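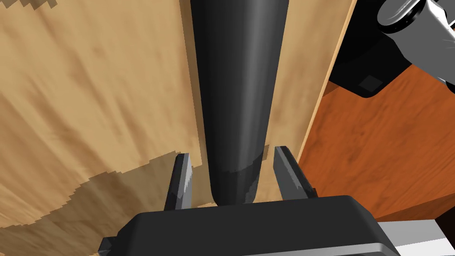
# Chapter 3: Looking After the Gripper

By now you have a cell that moves. The arm goes where you send it, the program runs from top to bottom, and the stop button does what a stop button should. It is a good feeling, and I hope you took a moment to enjoy it before turning the page. In this chapter we come down to the last few inches of the machine, the part that touches the work, and we are going to stay there for quite a while.

New technicians tend to hurry past the gripper, and I understand why. An arm is exciting and a pair of fingers looks like something from a kitchen drawer. But when I kept the repair log for the Dillow cell, the one we will follow all through this book, far more of my entries had to do with fingers than with motors or cables or anything in the cabinet. A finger wears a little, or a screw backs out a little, and one Friday afternoon the part goes crooked into its seat and everyone stands there blaming the software. (I have blamed the software myself, more often than I would like to put in print.)

## Start in the simulator

We begin with a model of the cell, just as we did in the last chapter. The view that opens this one comes from such a model, with the two toothed fingers standing open on either side of a dark cylinder and some space left on both sides. Keep that arrangement in mind, since almost every check you will learn here starts from it: the part between the fingers, and neither finger touching it.

Why bother with a model when the real machine is across the room? Mostly for the freedom of it. You can put a finger on backward in the simulator, or tell the program that the part is twice as wide as it is, and the worst that happens is that you feel silly. Sinéad Ó Néill, who taught me this work at Trevach, used to make her students break the model on purpose for a whole morning before she let them near a wrench. She wanted them to know what each mistake looked like from several sides, so that they would recognize it when they met it later on the floor. I have borrowed her habit, and you will find it in the exercises.

A model does have its limits, and you should know them early. The fingers in a simulator stay exactly as long as the day they were drawn. Their teeth don't fill up with dust. Friction is a number that somebody typed in, and it may be a very hopeful number. So treat the model as the place to learn the steps and the real gripper as the place to learn the machine – you will need both.

## What we mean by "centered"

You will see the word *centered* a great deal from here on. A part is centered when the gap on the left matches the gap on the right with the fingers open. If it is off to one side, one finger arrives early and pushes the part before the other can help hold it. A light part slides over and you may never notice. A part that is held in a fixture can't slide, so the arm takes the push instead, and that is hard on the wrist joint.

**Tooth engagement** is our second term. It means how much of the toothed inner edge meets the part when the fingers close. Too little and the part can tip. We want the teeth to meet the part evenly on both sides, and we will measure this in Section 3.2 with a strip of marking paper, a method that costs next to nothing and that I still like better than several expensive ones.

The third term is **approach clearance**, the room between the end of the part and the gripper body. People forget about this one. They watch the fingers, quite naturally, and then the end of the part bumps the housing on the way in.

## Before you go on

Open the practice file for this chapter and do the following. Take your time over it.

1. Load the cell and bring the fingers to the open position.
2. Look at the part from the front, then from the side, and write down which gap seems larger.
3. Move the part a small step to the left and close the fingers at slow speed.
4. Note which finger touches first.
5. Put the part back and repeat the test, this time moving it toward the gripper body.

Keep your notes. In Section 3.1 we will take the same readings on a real gripper with the power locked out, beginning with the finger screws and the order in which to tighten them.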